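Wornham Community Boards > Home and Travel > Toothbrushes: how long do you really keep yours?

pollyontheridge
Evening all. Bit of a dull one, but it has caused more argument in our house than the new sofa did. I change my toothbrush every 3 months, on the dot, and always have. My husband uses his until it looks like something you'd clean the grouting with, and says it works perfectly well. We're off to the coast for 2 weeks in July and I wanted to buy fresh ones for everybody to take, still sealed, and he thinks I've gone soft in the head. The wrapped sort is what I mean:

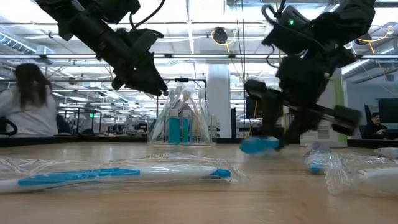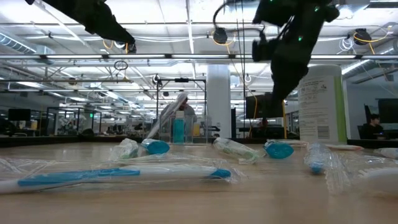
So who's right? And does anybody bother with a separate one for travelling, or do you just drop the bathroom one in your washbag and hope for the best?

Re: Toothbrushes
gapelane_gran
Oh, I do love a sealed one, there's something very cheering about opening it on the first night away! I keep a drawer of them for visitors as well, what with grandchildren who can remember four chargers and a tablet and never once a toothbrush. My own gets changed when the bristles start to splay, and I couldn't tell you how many months that is. My dentist over in Gape has never told me off, though she has plenty to say about my flossing.

Re: Toothbrushes
mossy_kettle
Going to disagree with you a bit, Polly, and I hope you'll forgive me. If the bristles are still upright I can't see the sense in throwing it out by the calendar. I press less hard than I used to (I had a receding gum and got a proper talking-to) and mine last a good deal longer now. Your husband's grouting brush is another matter, mind you. Splayed bristles just slide over everything.

Also, all that wrapping! I went over to the bamboo ones from Pivard in Kemton, 18 to a box, and they come in plain card. They do go a bit grey at the bottom if you leave them standing in a wet mug, so lay them down.

Re: Toothbrushes
tidewrack
Tried bamboo, couldn't get on with it, felt like brushing with a lolly stick. Each to their own. What I would say about travelling is don't use one of those tight plastic caps and leave it on all day. I did that on a walking holiday and by the third evening it smelt like a pond. Let it dry in the air and pack it last thing.

Re: Toothbrushes
pollyontheridge
Thank you, this is lovely, I've read bits out loud over supper. Mossy, I take the point about the bristles, I really do, but if I leave it to "when it looks worn" then nobody in this family will ever own a new toothbrush again. Will look at the bamboo for me and the girls. He can have a soft one with a good chunky handle, as his thumb plays up in the mornings.

Re: Toothbrushes
mossy_kettle
Fair enough! Keep the old ones for the bike chain, at any rate. I must have cleaned mine with the same retired toothbrush for 2,000 miles.

Re: Toothbrushes
gapelane_gran
And for the bit behind the taps. Have a lovely time at the coast, Polly, and take a spare.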